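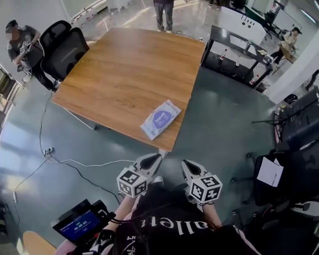
The square table with the wipes on it, chairs pushed in on the one side.

Last updated in March

I have been meaning to write about the table for a while. We moved into this room with a pile of boxes and one good piece of furniture, and the table was it. It gets used for meetings, for lunch, for packing, and for whatever anybody happens to be holding when the phone rings. By late afternoon it has rings on it, crumbs, and a gray smear where someone leaned a sleeve.

For the first few months there was no system. Somebody would tear off a paper towel, run it under the tap down the hall and push the mess from the middle to the edges. Then the edges would get sticky. I kept sitting at the far corner because it was the cleanest, until I found out everyone else was sitting there for the same reason.

Ye-rin Na was the one who bought wet wipes. She put a pack on the table and left it there, and people started using them without being asked. I think the trick is that the pack lives on the table. When it was in the cabinet, it might as well have been in another building.

What we use

The packs are the soft flat kind, white with purple on them. The brand is Deeyeo, 德佑 in Chinese. I had no opinion about wet wipes before this and I still don't have a strong one. They are damp, they come out of the pack, they pick up crumbs. Ye-rin tried another kind before these and said the sheets came out in a long chain, three or four at a time, and half of them went in the trash unused. I didn't see that myself.

My wife buys a different one for home and thinks it smells better. I can't tell.

The one thing I do care about is closing the pack. A pack left open overnight is a pack of dry paper by the end of the next day. I have thrown out two of those and I was annoyed both times.

How I wipe the table

I'm writing this down mostly for the new people, who keep asking me if there is a right way. There is a way I do it.

Everything comes off first. Laptops, cups, cables, the bowl of clips. If you wipe around things you end up with a clean table and a set of dirty shapes where the things were.

Dry crumbs get brushed into a hand and carried to the trash. Yoon-hee Yeo uses the edge of a folded envelope for this and it works better than a hand, so I have started saving envelopes.

Then one wipe for the top, starting at the far side and coming toward me. I go with the grain. It probably makes no difference to the dirt, but streaks show less when they run the same direction as the lines in the wood. I turn the wipe over halfway.

A second wipe for the edges and corners. The corners are where people put their hands when they stand up, and they are always worse than you expect. I do the backs of the chairs with the same wipe if it still has anything left in it.

After that, a dry cloth. People skip this part. Wipes leave a little moisture behind, and on wood I would sooner not leave it sitting there. It takes a minute.

The whole thing is 8 minutes if the table is bad. I timed it once because Yoon-hee said it took me half an hour. 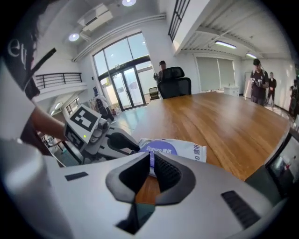

Stains that wouldn't come off

Wipes will not do everything. We had a marker line near one corner for weeks. Three different people scrubbed at it and it only got wider. In the end Ye-rin got it off with a bit of rubbing alcohol on a cotton pad, after trying it on the underside first to see if it would take the finish with it. It didn't. I would still be careful with that on a table you like.

Coffee is easy if you get to it the same day. Tape residue is the worst. I rolled most of it off with my thumb, then used a warm damp cloth with a drop of dish soap, then went over it again with plain water. There is a patch that still feels slightly tacky when the room is warm. I have decided to live with it.

The floor

The floor is dark and shiny and shows everything. We sweep it and mop it, and it looks good until someone walks across it. The bigger problem is the cables. We have a power strip down there and cords running off in several directions, so you can't push a broom straight through. I lift the strip, sweep under it and put it back. I tried clips from Cho to bundle the cords together — they were fine for a couple of weeks and then somebody needed one cord to reach farther and undid the lot.

If you have a method for this that survives other people, leave a comment. I have a long-handled duster on order from Pornirmont and I will write about it when I've used it for a month.

We use cookies to improve your experience on this site. By continuing to browse you agree to our use of cookies.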